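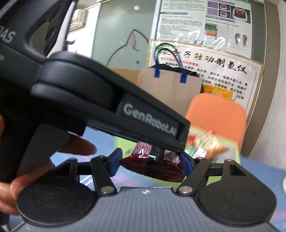

The snack drawer at Francine Desjardins' house in Morin used to be a kitchen drawer like any other. Chip packets went in on Wednesday and by the weekend the bottom layer was crumbs.

Her fix was to stand everything up. Small packets go in a row on their long edge, printed side out, with the stamped date where she can read it. Anything dated this month moves to the front. Boxes get flattened and recycled the day they're opened.

"I was buying the same crackers over and over," she says. "They were under the rice cakes."

The dividers are cut-down cereal boxes, 10 in all. She colours the top edge of each one with a marker, red for salty and blue for sweet. The kids mostly follow it.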